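The Long Afternoon of the Two Grippers

By Doaa Ragab

There is a kettle at the Tasanthorpe workshop that takes so long to boil that people have been known to finish an experiment while waiting for it, and it was beside this kettle, one morning in May, that I first heard the word "compliance" used with real affection. Sanaa Hegazy was telling me about fingers. She had two pairs of them on the draining board next to the mugs, one hard and black, the other a rubbery sort that gave when you pressed it, and she wanted me to pinch both before I'd taken my coat off.

I had come to see a comparison. Tasanthorpe is a small outfit, 12 people when everyone is in, and it spends most of its days trying out other firms' grippers and writing long, careful reports for the people who might buy them. This month it was the turn of two, the Rasel and the Zaki. The Rasel is the plain one: two jaws, a motor, a cable, and a manual you could read on the bus. The Zaki has sprung fingertips and a cleverer controller, and it costs a good deal more, so naturally everybody in the building had an opinion about whether it was worth it.

"I want the Rasel to win," Abimbola Oyewole told me cheerfully, before anything had been switched on. He looks after the arms themselves, and he likes a gripper he can take apart with one screwdriver. Sanaa rolled her eyes at this (they have shared a bench for seven years, and I suspect she has heard the speech about the screwdriver before).

The test they use is packing. It sounds like nothing much, putting fruit in a bag, and I confess I had hoped for something grander, but after an hour of watching I was completely won over. A crate has firm sides and stays where you leave it. A cloth bag slumps, it folds over at the front, its handles wander about, and every time something touches the rim the whole shape changes a little. So the arm can't just be told where the opening is and sent there. It has to look, and then it has to hold on to the thing it's carrying in such a way that the fingers don't snag on the cloth as they go in. 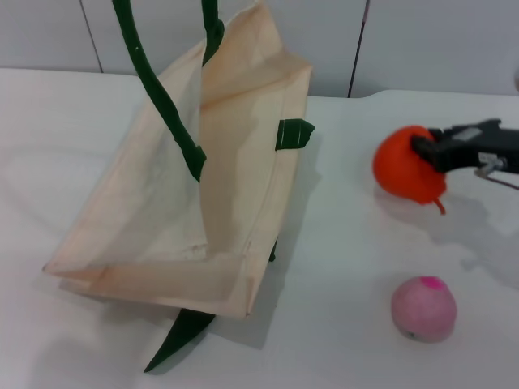

Sanaa's way of scoring all this is wonderfully old-fashioned. She keeps a ledger, a proper one with a red spine, and for each attempt she writes down whether the item was picked up cleanly, whether it got into the bag, and whether the bag was still more or less where it started. There is a fourth column headed "Remarks", and it's much the best reading. "Sulked," says one entry. Another says only "handle again", underlined twice.

Handles, I learned, are the great enemy. A person reaching into a bag nudges the strap aside with the back of a hand and never gives it a thought. An arm has no such instinct, and a strap lying across its path can be hooked and dragged along quite happily until the whole lot is on the floor. Mostafa Ouazzani, who writes the control software, has spent most of the spring on this. His program is called Fosis, and it watches how much current the motors are drawing, so that a sudden tug makes the arm stop and back off. He showed me the graph for a snagged strap, a smooth line with a great spike in it like a church steeple, and he was as pleased with it as if he'd built the church.

And what of the contest? Well, it was closer than either camp would have liked. With round things the Rasel did very nicely, provided it came down straight over the middle. If it was off to one side, the hard jaws tended to push the fruit away, and off it rolled across the table with Abimbola in pursuit. The Zaki was more forgiving there, its tips bending round the curve and settling into place. But those same soft tips were slow to let go. More than once I watched it open over the bag with a toy plum still clinging to one finger, and Mostafa had to add a small shake at the end of the movement, rather like somebody flicking water off their hand.

Then there is the question of wear. Abdelghani Cherkaoui, who runs the endurance rig in the back room, puts every gripper through 2000 openings and closings before he'll say a kind word about it. The Rasel had come through with nothing worse than a bit of a squeak. The Zaki's fingertips had begun to show fine lines at the base, and he had already changed one set. It takes him 10 minutes to swap them - "and a certain amount of language," he added - and a customer with a whole row of machines would have to think about that.

Where the cameras ought to go turned out to be the liveliest argument of the day. Mostafa likes one mounted high up, looking down over the whole table, where he can see the bag and the arm together. Sanaa would sooner have a second one at the wrist too, for the last little stretch when the gripper's own bulk gets in the way. Abimbola pointed out that a wrist camera means another cable, and that he would be the one who had to route it. We had lunch on it, and nothing was settled.

By four o'clock I'd been allowed a turn on the hand controls myself. I picked up a lemon at the third try, carried it across in a sort of trance, and dropped it squarely on the outside of the bag. Sanaa reached for the ledger. I asked what she was putting under Remarks and she said I could read it in the report, along with everyone else.

The report goes out next month. Abimbola has asked for a page on screwdrivers.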